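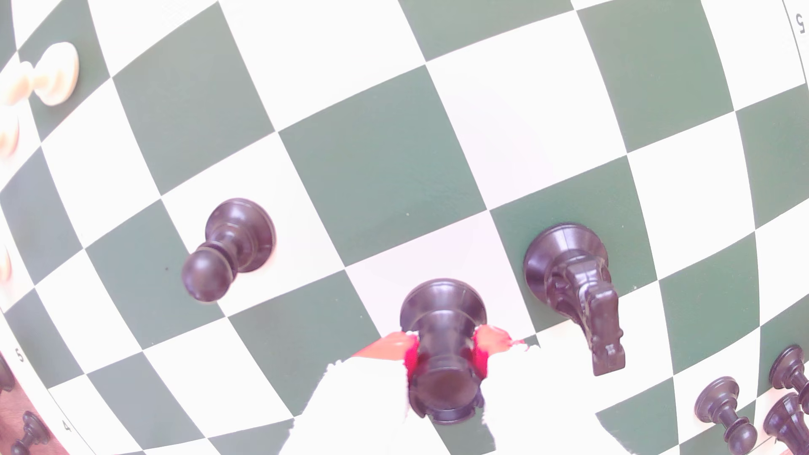 Black rook and black knight on a green and white board.

February
By the course tutor, Bornum Evening Classes

Reading the Land, Week 5: Grids and how to name a place

Last week we ended with the question of how you tell somebody where a thing is when there's no street, no signpost and no pub. Tonight is my favourite answer to it, the grid. I do love a grid! You draw two sets of lines, give each set its own labels, and suddenly every patch of ground has a name, even a bog that no one has ever bothered to christen.

1. Letters one way, numbers the other

The simplest sort is the one in the back of a street atlas. Look up Primton Lane in the index and it says something like C4. Find column C, find row 4, and your lane is somewhere in that box. You still have to hunt for it, but you're hunting in one box and not across the whole page.

A chessboard does the same job with 8 columns (called files, lettered a to h) and 8 rows (called ranks, numbered 1 to 8). A whole game can be written down on a sheet of paper and played through again centuries later by someone on another continent, which I still find wonderful. Letter first, then number, always in that order.
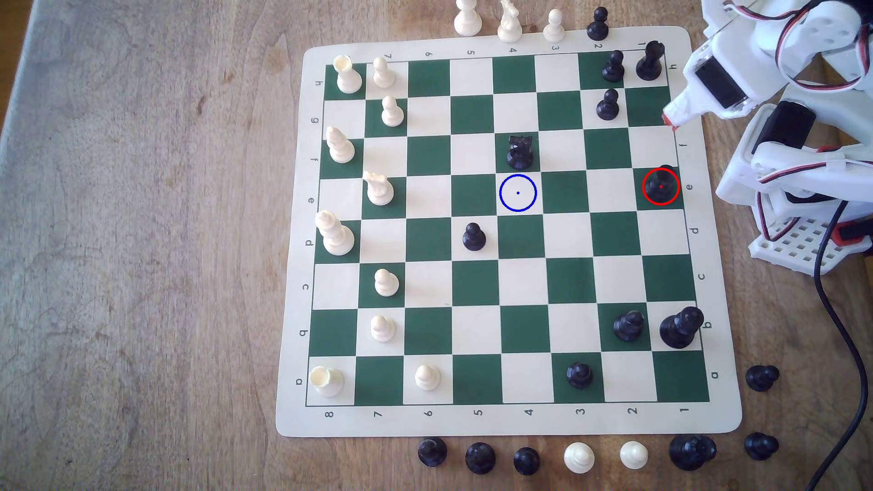 Rank numbers on two sides, file letters on the other two.

Turn a board round and e4 is still e4, as the labels travel with it. The same goes for a map. When you're walking south it often helps to turn the sheet so that the ground in front of you is at the top. The writing will be upside down and it feels wrong for the first few minutes. Stick with it! The grid hasn't changed at all, only the way you're holding it.

2. Numbers both ways

Letters run out after z, and a street atlas box is a big thing to search. So walking maps use numbers in both directions. The lines running up the sheet are numbered from left to right, and we call those numbers eastings. The lines running across are numbered from bottom to top, and those are northings. On the maps we use in class the lines are 1,000 metres apart on the ground.

Eastings come first. The old rhyme is "along the corridor and up the stairs", and I say it under my breath to this day.

Four figures name a whole square. You take the easting of its left-hand line and the northing of its bottom line. So 2761 is the square to the right of line 27 and above line 61.

Six figures get you down to a patch 100 metres across. Split the side of the square into tenths in your head, then add one more figure to each half: 274618 means four tenths past line 27 and eight tenths above line 61. A roamer (the little clear plastic corner I handed out in Week 2) does the splitting for you, but please learn to do it by eye as well. You'll be surprised how quickly it comes.

3. Squares and points

This trips up nearly every class, so take it slowly. In an atlas, and in chess, the label belongs to the box. On a walking map the number belongs to the line, and the box borrows its name from its bottom left corner.

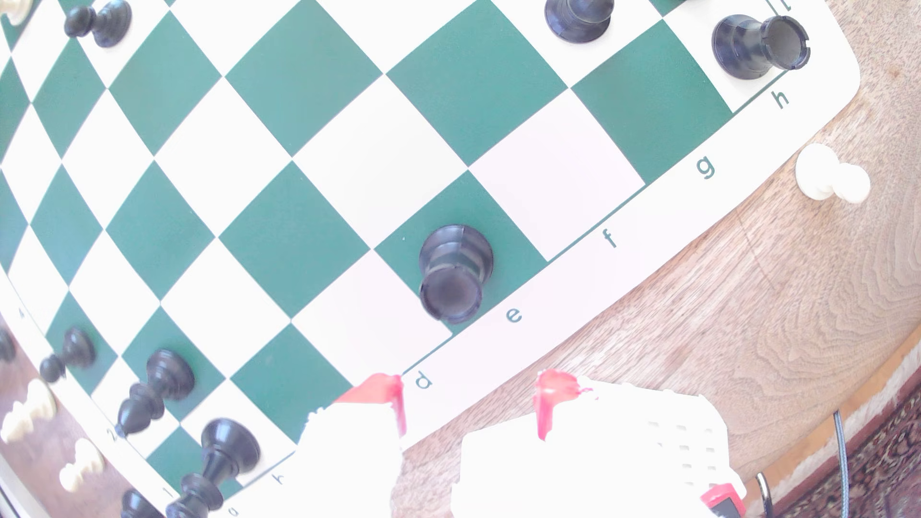
Letters h, g, f, e and d on the border, one for each file.

If you put your label in the middle of the gap, you are naming gaps. If you put it at the end of a line, you are naming lines. Have a look at the margin of any map you pick up this week and see which sort it is.

4. Flat paper, round world

A square grid can't be laid over a ball without stretching somewhere. Over a parish you'd never notice. Over a country it matters enough that grid north and true north drift apart as you move away from the middle line of the map. Week 8 is given over to this and there will be oranges to peel.

To do before next time

Use the Skinow sheet.
Give the four-figure reference for the square with the church in it.
Give six-figure references for the ford, the quarry entrance and the footbridge.
Kruger Farm appears twice on the sheet. Give a reference for each.
Walk somewhere you know well, draw your own grid over a rough sketch of it, and choose your own labels. Bring the sketch along. Muddy ones are very welcome.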